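FOR IMMEDIATE RELEASE

Cadness to fill its old dry dock with 3,156 paper lanterns, weather permitting and probably otherwise

CADNESS – The Flastcombe Trust will open its largest outdoor artwork to date this November, when the disused dry dock at Cadness is filled from wall to wall with handmade paper lanterns. There is one for every name in the harbor's loss book, the ledger in which the port recorded sailors, pilots and dockhands who went out and did not come back.

The work is called The Long Muster. It was chosen from a shortlist that also included a bronze anchor, a larger bronze anchor, and a sound piece that the selection panel described as "brave."

Each lantern stands on a thin steel rod set into the dock floor. The rods vary in height, so that from the gate end the lanterns appear to climb toward the sea. From the parking lot end they appear to be going down the stairs, and visitors are encouraged to start at the gate.

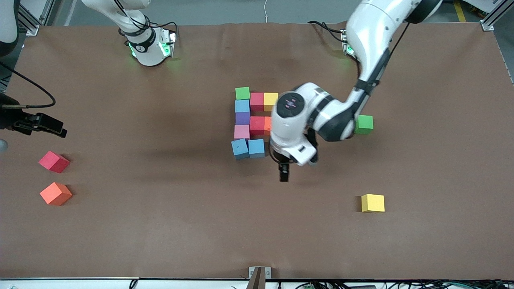 The loss book runs from the opening of the harbor to the closing of the last ferry route, and its keepers were not sentimental people. Many entries give a surname, a ship and the price of the missing man's boots. Where the ledger gives only a nickname, the lantern carries the nickname. Families who have spent generations insisting that great-grandfather was known to everyone as the Captain may wish to prepare themselves.

Lanterns were folded by residents of Cadness and the neighboring village of Fahy, at sessions held through the spring and summer. Fahy made more of them. Cadness would like it known that Fahy started earlier.

The paper is waxed and has been tested against rain, salt spray and gulls. Results for the first two were encouraging. A supply of spare lanterns will be kept on site, and any that are lost will be replaced overnight with the same name in the same spot.
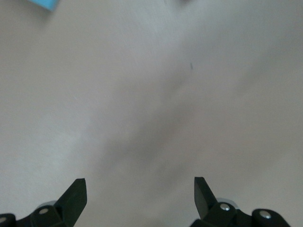 A plain surface in pale gray and off-white, crossed by a soft shadow.

The dock will be lit every evening at dusk for the length of the exhibition. There will be no speeches at the lighting, a decision reached after a long meeting at which several people spoke. On the opening night a single bell will be rung from the pump house, followed by two minutes of silence. The harbor's fog signal is automatic and has not agreed to take part.

Visitors may walk the full rim of the dock and go down to the floor by the north steps, which are steep and were built for people with somewhere to be. A level viewing platform has been added on the south side, with benches. Dogs are welcome on the rim only. The lantern paper is apparently delicious.

When the exhibition closes in January, the lanterns will be offered to the public for a donation. Descendants have first choice of their own family's names, and the proceeds will pay for repairs to the dock gates and the conservation of the loss book itself, which has spent much of its life in a damp cupboard under a tide table. The remaining lanterns will go on display at the Warosell Maritime Rooms, along with the ledger, opened to a different page each week.

VISITING
The Long Muster, Cadness Dry Dock. Open daily from 3 p.m. until late evening. Admission is free. Parking is limited and, on past form, spirited. A shuttle bus will run from Warosell and Fahy every evening.

PRESS
Accredited photographers may use the dock floor for one hour before public opening. Tripods are permitted on the rim. Drones are not, out of respect for the occasion and for the gulls, who have strong views. Interview requests, high-resolution images and searches of the loss book by surname can be arranged through the Flastcombe Trust press office.

ENDS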